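Claken Playhouse

The Claken Playhouse is a professional repertory theatre in the river town of Claken, best known for its long summer season, its thrust stage and a remarkably loyal audience. It seats 399 people in a single steep bank wrapped around three sides of the stage, with no seat more than 13 rows from the actors. The company presents seven productions a year, most of them in rotation, so a visitor staying a couple of nights can see the same performers in wildly different roles.

History

The building began life as a grain exchange, and the broad trading floor is still there beneath the stage deck. After the exchange closed, the hall was used for dances, wrestling and a travelling picture show before a group of touring actors leased it for a summer of comedies. The first season was a gamble. The roof leaked, the dressing rooms were a pair of sheds in the laneway, and the lights had to be dimmed whenever the bakery next door fired up its ovens. It sold out anyway, and the company came back the next year with a bigger program and a better roof.

For its first decade the Playhouse had a conventional end stage. The move to a thrust arrangement came when the old proscenium wall was found to be unsafe and had to come down. Designers took the chance to push the stage out into the middle of the hall, a bold choice that changed the kind of work the company could do. Swordfights, crowd scenes and quiet two-handers all benefited, and the acoustics — always good — became superb.

The old trading bell survives, and is rung by hand five minutes before every performance.

Repertoire

Classic drama makes up the backbone of the season. The company has a particular flair for Jacobean tragedy and for the big, noisy farces that followed a century or two later, and it has never been shy about putting the two side by side. At least one new play is staged each year, usually drawn from the Balum Readings, a winter series in which unfinished scripts are read aloud to a paying audience. Tickets to the readings are cheap and the discussions afterwards can run longer than the plays!

Among the works to come out of the readings are The Salt Ledger, a family drama set in a failing fish cannery, and Nine Gates, a musical about a railway strike that has since been revived twice. The Salt Ledger remains the company's most frequently toured production and is a favourite with high school drama classes.

Workshops

Scenery, props and costumes are made in-house at the Louro Street workshops, a short walk from the theatre. The wardrobe holds more than 900 complete costumes, many of them altered again and again over the years, and part of the fun for regulars is spotting a familiar coat in a new colour. Shoes and hats are stored separately on the upper floor.
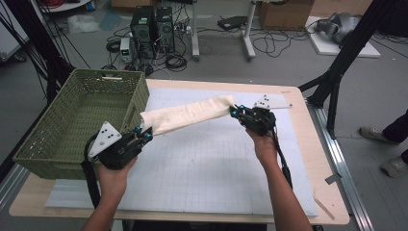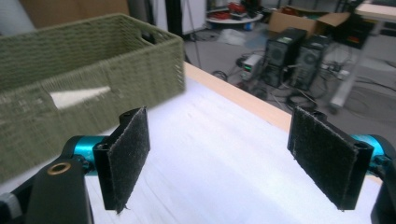 Cream-coloured cloth held between two hand-held grippers (first picture); the dark pads of a gripper's fingers (second picture).

The paint shop has a movable frame that lets full-height backcloths be painted upright, a real luxury for a company of this size. Much of the scenery is built in narrow sections, a habit left over from the years when everything had to pass through the grain exchange's side door. A loading dock was added later, but the carpenters kept the system, and it has made touring far easier.

Touring and the Flandside season

Each August a smaller troupe takes one production to Flandside, where it plays in the open air on the old cricket ground. The Flandside season is a joyful, slightly chaotic affair. There is no reserved seating, supper is sold from the pavilion, and performances start at 7 p.m. so that the last act falls in the dusk. Wet nights move to the parish hall, which has its own devoted following among people who prefer hearing every word.

Shorter tours visit schools and community halls through the autumn, with a cast of four or five and a set that fits into a single van.

Training

The Playhouse runs a two-year apprenticeship in stage management, lighting and scenic carpentry. Apprentices work on every show in the season and take charge of one of the Balum Readings in their second year. A youth company meets after school and gives two performances on the main stage each spring, traditionally to the loudest applause of the year.

Building and access

The foyer was enlarged during the most recent renovation, which also brought a lift, wider aisles and a hearing loop covering the whole auditorium. Wheelchair spaces are found at stage level and halfway up the centre bank. The upstairs bar keeps the exchange's original price boards on its walls, still chalked with barley and oats.

See also

Balum Readings
Flandside Cricket Ground
Thrust stage
Repertory theatre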